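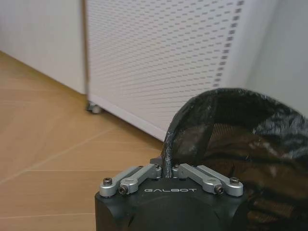
Why does my rice pudding set like grout?

300 g of pudding rice, 600 ml of milk, low oven. I followed the Trandum packet to the letter and could have tiled with it.

2 answers

Far too much rice. Halve it at least, and keep the milk coming — it drinks more than you'd think. 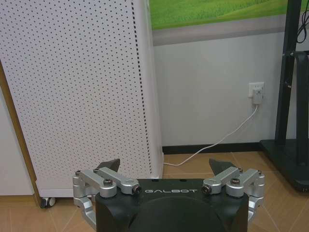

Pudding rice goes on swelling after it leaves the oven, so take it out while it still looks like soup. Mine gets 24 hours in the fridge and a splash of milk before serving. Leave the skin alone, unless you want it matte black like the housing with GALBOT on it. I've managed that too, one November.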